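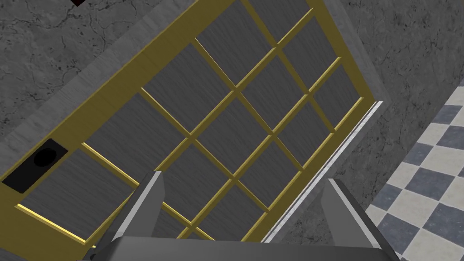
Sesbridge Forum > Site building > Newsletters and sign-up forms

Pop-up or footer form? Losing my mind a little

mirnside_ama
Hi all, Ama Kwofie here, I run the site for Mirnside, our little choir and arts newsletter. We moved everything over to WordPress in August and I finally got the sign-up form working (thank you to everybody who walked me through the double opt-in mess, you were so patient with me!). My question now is where to put it. At the moment it's in the footer and we get maybe a handful of new readers a month, which feels low when people stop me in the grocery store to tell me how much they like the site. My brother-in-law swears by a pop-up. I hate pop-ups — I close them before I've read a word — but I'm willing to be talked into it if the folks here think it's worth the annoyance. We have 1684 people on the list already, most of them from the old paper sign-up sheets.

ulises_g
Welcome back Ama! I was firmly in your camp for years. Then I put a pop-up on my recipe site, set to wait 30 seconds before it opens, and sign-ups went from a trickle to something I could be proud of. The delay matters a lot. If it jumps out the moment the page loads, folks haven't had a chance to find out whether they like you yet. Also set it so that anyone who closes it doesn't see it again for a good long while. Mine is set to 37 days, and please don't ask me how I landed on that, I think I was fiddling with the slider and got called to dinner.

tbloxham
I'm going to be the grump, with love. Pop-ups bring in addresses, sure, but look at who opens the emails six months later. I ran one for a whole winter and ended up cleaning most of those people off the list in the spring. The ones who came in through the form at the end of an article stuck around. They had read to the bottom, so they already knew what they were getting. Ama, try an inline form under each post before you do anything drastic.

ulises_g
Terence, what did yours offer, though? If I remember right you were giving away a free wallpaper pack. Of course people grabbed it and left! That's the giveaway, I wouldn't blame the pop-up for it.

tbloxham
It was a very nice wallpaper pack. But all right, fair point.
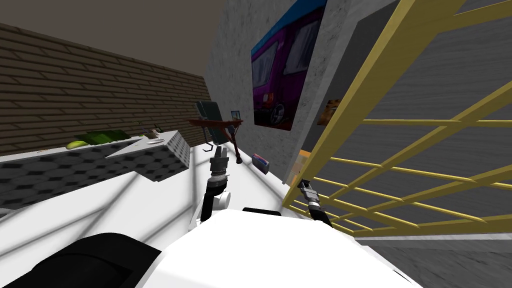
Re: what about the plugin itself?

cris_duran
Jumping in on the technical side. Ama, which plugin are you on? I ask because Ledesma and Sustano both do inline and pop-up from the same form, so you could make one and show it in 2 places without building it over again. I've used both. Ledesma is easier on the eyes out of the box, but I found the settings pages a maze. Sustano is plainer and I got it going in an evening with the kids running around, so that tells you something. Whichever you pick, check what it does on a phone. I had a lovely wide form that covered the close button completely on my wife's phone, and she let me know about it.

mirnside_ama
I'm on Sustano, the free one! I didn't know it could do the inline kind. Where is that hiding? I've looked at that menu so many times my eyes cross.

cris_duran
Forms, then open the one you made, then Display, and scroll way down past the colors. There's a box for "after post content." Tick it, save, then clear your cache or you'll think it didn't work and go around in circles like I did.

veerleb
One small thing from me, and then I'll go back to my renders. Please look at your wording too, Ama! "Subscribe to our newsletter" is what every site says and people's eyes slide right over it. On mine I changed the button to "Send me the next one" and put a line above it saying how often I write. I don't agree with Cristóbal about Ledesma being prettier, by the way — those rounded corners make everything look like a bar of soap.

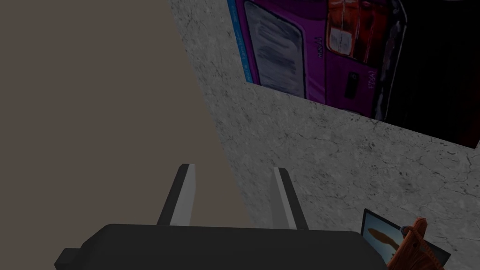

Re: update from Mirnside

mirnside_ama
Okay, I've ticked the box and cleared the cache (twice, for luck) and there it is under every post, even the old ones about the bake sale. I've borrowed Veerle's button wording too, I hope that's all right. I'm leaving the pop-up alone for now. Ulises, I promise I'll try yours with the delay if this doesn't do much by the time concert season starts, and I'll come back and tell you all how it went.

ulises_g
Deal. Keep the footer form as well, it isn't hurting anything.

tbloxham
I'd take the footer one out, personally. Three forms on a page starts to feel like a collection plate.

ulises_g
She only has two, Terence!

veerleb
Of course you can have the wording, Ama. Does Sustano let you change the thank-you message on the free plan? Mine still says "Success" and I've never found where to edit it.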